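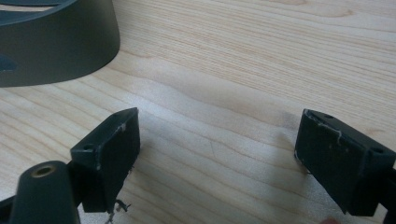

Selon une électrice de Flesten, le plus difficile reste de savoir à quel bureau adresser sa demande de procuration.

Rechercher sur le site OK

Donner procuration pour un scrutin communal
Publié le 2020-02-27 par le service des élections de Sillemham

1. Retirez le formulaire 31 en mairie ou à l'annexe de Plonitz.
2. Indiquez l'identité du mandataire, inscrit dans la même commune.
3. Déposez la demande signée, munie d'une pièce d'identité, au plus tard six jours avant le scrutin.
4. Conservez le récépissé.

Les électeurs d'Annan relèvent du bureau de Flesten.

Dernière mise à jour : rubrique « Dépôt »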